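Let the Toads Be Boring

I have spent a good part of my adult life looking after amphibians, and I would like to make a case for the dull ones. I mean the brown ones that sit under a piece of bark all day while the line for the otters goes out the door. If you ever get the chance to work with them, take it!

At Lulness, where I keep frogs, toads and a few very opinionated salamanders, we have one public room for amphibians and two rooms in back that visitors never see. The back rooms are where the good stuff happens. Last spring we raised a group of toads there that began as a string of eggs no thicker than a shoelace. We kept 500 of the tadpoles ourselves and sent the rest to our partners at Vosora, who have more tank space than we do and better water, lucky people. By November ours were small toads with big appetites, and I was cutting up crickets in my sleep.

My argument is simple. Zoos and aquariums should give more floor space, more staff hours and a lot more sign space to native amphibians, even if it means one less bright blue frog from the other side of the world. I love the bright blue frogs. I've cared for them for 10 years and I would fight anybody who said they weren't wonderful. But a kid who learns to love the toad in the ditch behind the school has something to go home to. She can go out with a flashlight at 9 p.m. in a warm rain and find the same animal she saw on her field trip, and it will look right back at her.

People tell me visitors won't stop for a toad. I hear this a lot, usually from people who plan exhibits, and I just don't see it when I'm standing in the room. Visitors won't stop for a toad they can't find. Put the hide near the glass, keep the light low enough that the animal wants to come out, and feed at a time when there are people around. We moved our afternoon feeding to 2:30 and now there's a crowd every day, noses on the glass, grandparents included. A toad leaning forward to look at a worm is one of the great comic performances in nature, and it's over in half a second, so they stay for the next one.

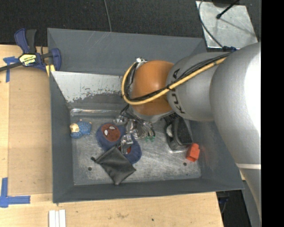
Then there is the release side of things, which I think we should talk about in public far more than we do. Our toads went out to the Hrynyshyn wetland, a soggy piece of former pasture with three shallow ponds and a lot of tall sedge. We carried them in from the road in ventilated tubs with damp moss, and I was a wreck the whole way. Most of those toads will be eaten. Snakes will get them, and herons, and raccoons, and that has to be okay, because feeding snakes and herons is part of a toad's job in this world. I used to leave that out when I talked to school groups. Now I say it plainly and the kids take it better than the teachers do.

What I want is for families to come along on those release days. Not a huge crowd, since trampled sedge helps no one, but a small group each time, boots on, each person with one tub and one toad. The folks at Vuralari already do this with their leopard frogs and had 200 names on the sign-up sheet last season. That is a lot of people asking to stand in cold mud!

It would take money, yes. A staff member has to run it, the site has to be checked, and everything that touches the water has to be cleaned first so we don't carry disease from pond to pond. Our whole toad season, food and filters and gas included, came to $3,015 last year. I have seen a single fiberglass rock cost more than that.

So if you visit a zoo this summer, ask at the desk what native amphibians they have and where they are. Ask even if you think you know. Those questions get written down, and they come up at budget time. Then go find the toad, and give it five full minutes - ten if it's near feeding.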